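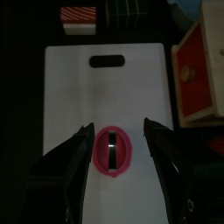 According to Till Janssen, the first thing to ask about a lifetime warranty is whose lifetime it means. He has asked it of four kitchenware sellers and says he got four answers: the buyer's, the product's, the product line's, and a long email about shipping.

I came to him with a $149 Zerkeo pan whose coating had started to peel. It was sold with a lifetime promise printed on the box in type bigger than the brand name. I still had the box. I still had the receipt, too, because my mother raised me to keep receipts in a shoebox and I have never seen a reason to stop.

The warranty itself ran to nine pages. On page two I learned that the coating is a "wear surface" and that wear is normal. On page five, metal utensils were out, along with dishwashers, high heat, stacking and "cooking sprays of any type." I read that last one twice. My receipt was fine, as it happened. I had simply failed to register the pan within 30 days of bringing it home.

So I started reading other people's fine print, and I asked readers of this magazine to send in theirs. Szalai will replace a knife handle forever, provided you mail in the whole knife, insured, and pay to have it mailed back. Nerkska covers its cutting boards for life against splitting, but a board with knife marks deep enough to catch a fingernail counts as used up. I have never owned a cutting board that wouldn't fail that test by June.
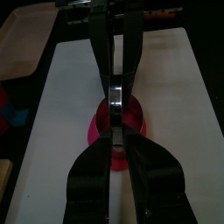
One reader wrote that she had finally been sent a new peeler, free, after seven weeks and a string of emails, and that she would have paid double just to skip the emails. Her old one had cost less than lunch. Several others told the same story with different objects – a whisk, a can opener, the lid of a salad spinner. A few were delighted with the service. Most had given up somewhere around the request for a second photo of the serial number.

I suspect the giving up is built into the price. A company that expected every buyer to claim could never afford to promise so much. It can promise forever very cheaply if it knows that people move, lose the paperwork, forget the date or feel silly making a fuss over a spatula. I can't prove that anybody plans it this way. I did ask, and the replies were polite and did not answer the question.
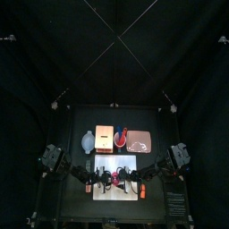

HOME & MONEY

Staludeck was the one I wanted to like. The company sells plain storage containers, and its website says the guarantee has been honored more than 3000 times. That sounds generous until you ask how many claims came in, or how many containers went out the door. I asked both. A spokesman told me those numbers weren't shared, though he did offer me a discount code.

Janssen thinks I'm being hard on them. A short, dull guarantee is the kind he trusts: five years, bring it back to the store, here's your new one. He pointed out that his own frying pan has no warranty of any kind. He bought it at a yard sale.

Would I pay extra for the word "lifetime" again? For a roof, maybe, after reading every page. For anything under $100 I've stopped looking at the sticker. I pick the thing up, check how the handle is attached, and look for spare parts on the maker's website before I get to the register. It takes a couple of minutes in the aisle and I'm wrong fairly often.

Zerkeo wrote back last month, by the way. They are prepared to make a one-time exception if I can supply the original sleeve the pan came in. I have the box, the receipt and all nine pages. I do not have the sleeve.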